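Life With Too Many Messages

When I moved to Clitley in February, I had three chat groups on my phone. Now I have more than I want to read. The group of my street alone sent me 313 messages in one week, and most of them were about parking.

Tien-fu Lu, my neighbour, has chosen another way. He opens his messages two times a day, after breakfast and before dinner — his family telephones if something is urgent. 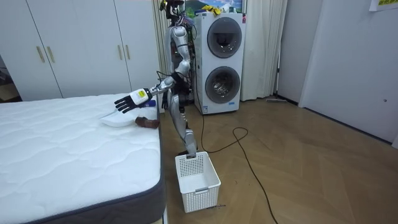 A humanoid robot reaches over a bed.

I tried his method for a month. The first days were difficult, and my hand went to my pocket at every bus stop. Later I began to read books again on the way to Kincaid, and I missed only one birthday.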